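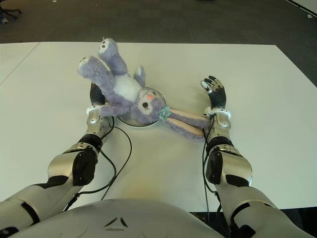
1 min read

Search this site Go

Plush toys sorted at Brargate toy library

The Brargate toy library has begun sorting its soft toys ahead of the spring reopening, with 42 animals to go through in February. Among them is a purple bunny with long floppy ears, pink on the inside, and a pale blue flower by the ears.

"Long fur takes the most work - it has to be brushed by hand," said Wakana Hirano, who runs the library. 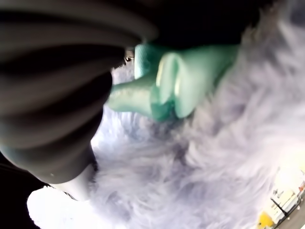
What happens next

Toys that pass go back on loan for up to six weeks. The library holds 800 items in all, and Tetsuya Ikeda is updating the list. Doors open at 2 p.m.

Print this story
E-mail this story

Related items
Leiva Street parking changes
Arotia choir seeks singers
Steltov bus timetable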